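Home Workshop and Kitchen Advice for Exhibitors
Preparing, Packing and Caring for Market Stall Goods
Bendoveo Makers Fair
Last updated Nov 10, 2024

The following advice is provided to stallholders who prepare their goods at home for the Bendoveo Makers Fair. It covers work carried out in the kitchen, the laundry and the garage before the fair opens. It does not replace the conditions of entry, which are sent separately with each site allocation. Stallholders selling food must also meet the requirements of their local council.

Clearing a work area

Set aside one surface for fair work and keep it for that purpose until packing is complete. A kitchen bench is suitable for food and soap, although the two should never be prepared on the same day. Clear the surface fully, wash it with warm water and detergent, rinse it and leave it to air dry. Tea towels should not be used for drying, as lint will cling to labels and jar lids.

Where a garage bench is used, sweep the ceiling corners and shelves first and the floor last. Lay clean butcher's paper over the bench and tape it underneath at the corners. Replace the paper whenever you change from one product to another.

Jars and bottles

Wash new jars before use, including those delivered in sealed cartons. Check each rim with a fingertip and put aside any jar with a chip. Jars may be heated in the oven on a clean tray, standing upright and not touching. Lids should be simmered separately, as the seal will harden in dry heat.

Fill hot preserves into hot jars. Wipe the rim with a damp paper towel before the lid goes on, and leave the jars undisturbed overnight. Any lid that still springs when pressed the next morning has not sealed. Those jars belong in the household fridge and must not be brought to the fair.

Sticky residue on reused display bottles can be softened with a paste of bicarbonate of soda and cooking oil. Leave it for 30 minutes and rub it away with a cloth. Reused bottles are accepted for display only.

Labels

Labels should be applied to cold, dry glass. Condensation is the usual cause of lifting corners, particularly for goods that have come straight from the fridge. Press from the centre outwards with a folded cloth. A strip of masking tape run along the bench will serve as a guide for keeping the labels level.

Ink from home printers will run if it gets wet. Stallholders on the outdoor rows are advised to use a laser printer or to have labels printed commercially. Print one sheet first and wipe it with a damp finger before printing the remainder.

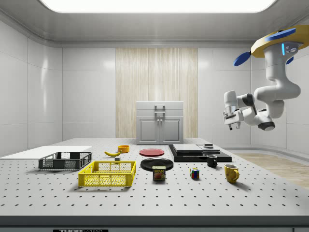
Handwritten price tickets should be done in pencil first and inked once prices are settled. Use a pen with a broad tip. Tickets need to be legible to a person standing on the far side of the table, and figures are easier to read when the dollar sign is made smaller than the numerals.

Timber goods

Sand along the grain, working from coarse paper to fine, and remove the dust between grades with a barely damp cloth. Chopping boards and spoons should be wetted once, left to dry and sanded again lightly so that the raised fibres are taken off before oiling. Apply food-safe oil thinly and wipe away the excess. Two or three thin coats are preferable to one heavy coat, which will stay tacky in cool weather.

Rags used with linseed or similar drying oils can catch fire without any flame being near them. Lay them flat outdoors, away from buildings, until they are stiff and dry, or store them under water in a metal tin with a lid. They must not be bundled into a bin or brought on site.

Fabric and knitted goods

Launder cotton before it is cut. Finished items should be pressed on the wrong side and folded around acid-free tissue. Do not hang knitwear for storage, as the shoulders will stretch. Cedar blocks may be placed in the carton, wrapped so that the oil does not mark pale wool.

Goods made in a household with pets should be gone over with a lint roller immediately before packing.

Packing cartons

Choose cartons that one person can lift when full. Heavy items are placed at the bottom, with crumpled paper pressed into every gap. Close the carton and rock it gently. If anything shifts, open it and add more paper.

Mark each carton on 4 sides with the stall name and site number, so that it can be identified in whichever direction it is stacked. Place scissors, tape, pens and the cash float in a separate tub with a lid, and load that tub last. Stallholders entering by the Gumar Road gate should note that trolleys are not available there.

After the fair

Unpack on the day you return home wherever possible. Tablecloths that have been outdoors should be shaken and soaked in cool water before washing. Candle wax can be hardened with ice, lifted with a blunt knife and the remaining mark pressed between sheets of brown paper with a warm iron.

Store folding tables on their edges in a dry place. Wipe the hinges and apply a little light oil before the winter fair in June. Any table with a bent leg or a loose catch should be repaired or replaced before it is used again.

Related pages
Site map and loading times
Food stall requirements
Hiring a trestle or marquee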